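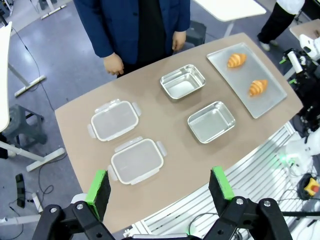 Lunch containers at Stakach – gallery

Stakach is a shared workplace kitchen on the second floor of the old Lestel building. It feeds the people who rent desks upstairs and anyone taking a class in the workshop. In January we changed the way lunches are packed, and this page is a record of the containers and what goes in them. The captions were written by Solange Trindade, who runs the kitchen on weekdays, with some additions by Elias Twal.

Until this year most lunches went out in paper boxes. They leaked, they went soft if they sat, and we paid for every one of them. We now use containers that come back. There are two main kinds, clear plastic with locking tabs and stainless steel, plus the aluminium trays we already had for baking.

More photos will be added as people send them in. The gallery is in the order of a normal morning, from setting out to washing up.

1. Setting out

Two clear plastic containers, two stainless steel ones and a long aluminium tray with two croissants on it, all on the tan table. The plastic and the steel are still empty. The round-cornered table is the one we use for packing, as the bench is taken up with chopping until 11.

The plastic containers have an off-white rim and small hinged tabs at the sides. The tabs are the part that wears out. If one feels loose, put the container on the shelf over the sink and Elias will sort it out.

The steel ones are shallow with straight walls. They suit anything that lies flat: sliced meat, roast vegetables, rice pressed down. They don't suit soup.

Croissants stay on the tray until last. If they go into a closed container warm, they sweat and the layers go soft. Ten minutes in the open is usually enough, longer on a humid day.

Notes on the containers

Plastic. Bought from Diretti in two lots. The first lot came with lids that fit well and the second lot came with lids that fit after some persuading. The two lots look the same, so we have put a dot of nail polish under the rim of the second. Lids with a dot go with containers with a dot. Please don't mix them on the drying rack.

Good for salads, cut fruit, pasta and anything people want to see before they take it. Not for the microwave with the tabs closed. The bottoms go cloudy with use and this doesn't hurt anything.

Steel. These came from Fang, which used to supply the café downstairs. They are heavier than the plastic and they dent if dropped on a corner, but a dent doesn't stop them being used. No microwave at all. They can go in a low oven to warm up. Use the dry cloth to take them out, the damp one will burn you.

Turmeric and tomato don't stain the steel, so curries and anything with a red sauce should go in it where possible. Solange has asked for this several times.

Trays. The aluminium trays are for baking and carrying. Don't put them in the dishwasher. The tablets turn them dull grey and it comes off on your hands. Hot water, a soft cloth and a little dish soap, then dry them straight away.

Packing order

Cold things first, then room temperature, then anything warm. Pastry goes in last, or travels on its own tray if there is one free.

Leave a finger's width at the top of the plastic containers or the lid will lift on one side. Close both tabs together – one at a time puts a strain on the hinge.

Label on the lid, never on the side. Masking tape and pencil is fine. Write the name and what's in it, and if there are nuts write NUTS in capitals.

Deposits and returns

The deposit is paid once, at the kitchen window, and covers one container at a time. Bring it back rinsed and take a full one away. If you leave Stakach for good, hand in the container and you get the deposit back.

We own 200 containers counting both kinds. At the last count, which was a Tuesday after closing, 62 were out. That's fine for a weekday, but 30 of them had been out for more than a fortnight, and on busy days we run short. Have a look in your desk drawer, your car and the fridge on the upper landing.

Washing up

Rinse off food before stacking. Plastic on the top rack only, tabs open. Steel can go anywhere in the machine. Dry the rims by hand, as water sits under the lip and drips onto the next person's sandwich.

Stack plastic with plastic and steel with steel. Steel stored inside plastic scratches it.

Sending in photos

If you have pictures of lunches packed in the containers, or of the kitchen during the morning, leave your name at the window and Solange will tell you where to send them. Let her know who made the food so we can put it in the caption.

Croissant orders close at four the afternoon before.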